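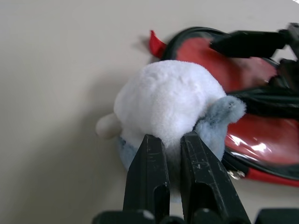 White and light blue plush, seen from the back.

I got to Drisham a little after lunch, and the woman who runs the toy repair table at the back of the Ralto secondhand shop was already halfway through a rabbit. She didn't want her name in this. "Put the toys in," she told me. "They're the ones people come in for." So that was the deal, and she went and found me a stool.

I'd come to ask about plush, the washing and stuffing and sewing of it, after wrecking one myself last winter (a sheep, a dryer, I don't want to talk about it). She laughed at me for quite a while. "High heat? On fuzzy fabric? Oh no. Oh, you cooked it."

She started fixing toys when her son's bear lost an arm on a ferry, and she's kept a notebook ever since. Every toy gets a number and a line or two in pencil. The rabbit was 2874. I asked if I could read a few pages and she slid it over without looking up. Mostly it's things like "seam, left ear" and "smells of soup, washed twice." I could have sat there with it all afternoon!

We got onto white fur pretty quickly, because white fur is what she has the most opinions about. "White shows you everything," she said. "It mats, and then the light catches it and you see each little dip where the filling has moved. People bring me one and say it's gone lumpy. Well, it's been hugged." She doesn't restuff for dents like that unless the owner really wants it. Her first move is to roll the body between her palms for a few minutes, and then she goes at the pile with a soft baby brush, dry, in short strokes.

And if that doesn't do it?

"Then I open the seam at the bottom and I go in with my fingers. Four inches is plenty. People cut a hole you could mail a letter through and then they wonder why the stitching shows."

Light blue, she says, is easier to live with, though the pieces that stick out are another story – flippers, wings, feet, whatever the animal has. They're small, they're what a child grabs, and the join goes before anything else does. She showed me how she tests one. She holds the toy low down on the body and gives the flipper a slow pull, watching the stitches and never the fabric. If a thread lifts she does the whole seam again, all the way around. "Don't patch a flipper. You'll be back in April patching the patch."

She likes to look at a toy from behind first, too, which surprised me. I'd have gone straight for the face. "The face tells you what somebody loved," she said. "The back tells you how it was made. Where the panels meet, where one color stops and the other one starts, whether they skimped." She turned the rabbit around to show me. They had skimped.

I asked about filling. She buys hers from Bultard, in bags that take up most of her hallway, and she's rude about anything with beads in it. "I had six of those come in from one family. Six! I was sweeping until bedtime."

Did she ever say no to a toy? She thought about that one and put the needle down. "Once or twice. Music boxes, I won't touch those. And there was a duck named Fu that had been mended so often there was no duck left to sew into. I told the lady to put it on a shelf and let it rest. She was very good about it."

Before I left I asked what she'd tell people like me, people with a sink and a bad track record. Cold water, she said, a drop of baby shampoo, and squeeze it in a towel, don't wring. Then leave it on a rack by an open window and turn it over when you remember. "And brush it before it's totally dry. Not after. You'll pull the fluff right out."

The sheep is in a bag in my car. She said to bring it in, but she wasn't promising anything.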